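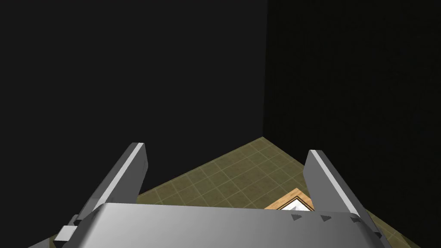 You should never shut off an electric water heater when you go away, I was told at the Zumetti counter, as it costs more to heat the tank back up than you save.

That doesn't sound right to me but I don't know enough to argue. We have a 50 gallon electric tank in an unheated utility room. We'll be gone 11 days in November and the last two-month bill was $338, so I'm looking for anything I can cut. The house heat will be turned down but not off. Should I switch the breaker off, turn the thermostats down, or leave it alone? The tank is the original one and I don't know its age. There's no vacation setting on it that I can find.

Posted by Flatavthorpe
23rd May

Calloway
Turn it off at the breaker. The claim about it costing more to reheat gets repeated a lot and it's wrong. A tank loses heat to the room all the time, and it loses more when the water is hotter. While it's off, the water cools down and the losses drop. When you come back you pay once to heat it up, and that is always less than what you'd have paid to keep it hot the whole time. For a few hours the difference is pennies. For a trip like yours it's worth walking to the panel.

Don't expect a miracle on the bill, though. Standby loss is a small part of what a water heater uses. Most of it goes to water you run, and you won't be running any.

A few practical points:

Make sure you have the right breaker. It will be a double one, and if the panel isn't labeled, label it now.

Shut off the cold supply to the house too. A slow leak on an old tank is a much bigger bill than the electricity.

When you get home, turn the water on first and run a hot tap until it flows steadily with no air. Then turn the breaker on. If the elements come on with the tank partly empty they burn out in a very short time — I have replaced one for that reason.

Allow a couple of hours before anyone wants a shower.

Kirkness
We just leave ours on. Never had a problem.

millpond48
I agree with Calloway on the savings but I'd look harder at the room. You said it's unheated. If your November nights go below freezing, a tank that is switched off will take a long time to freeze, but the pipes on either side of it won't. They can freeze with the tank on as well, so leaving it on isn't a fix. Put foam sleeves on the pipes, and leave the door to the house open if there is one. If you get real cold where you are, either drain the lines or keep some heat in that room.

The other thing is bacteria. Water that sits lukewarm for days isn't great. After a long trip, let the tank heat all the way up before you use it, then run each hot tap for a few minutes with the bathroom fan going.

Turning the thermostats down is the middle choice. On most electric tanks there are two of them behind metal covers, with live terminals right next to the dial, so the breaker has to be off to get at them anyway. At that point I would leave it off.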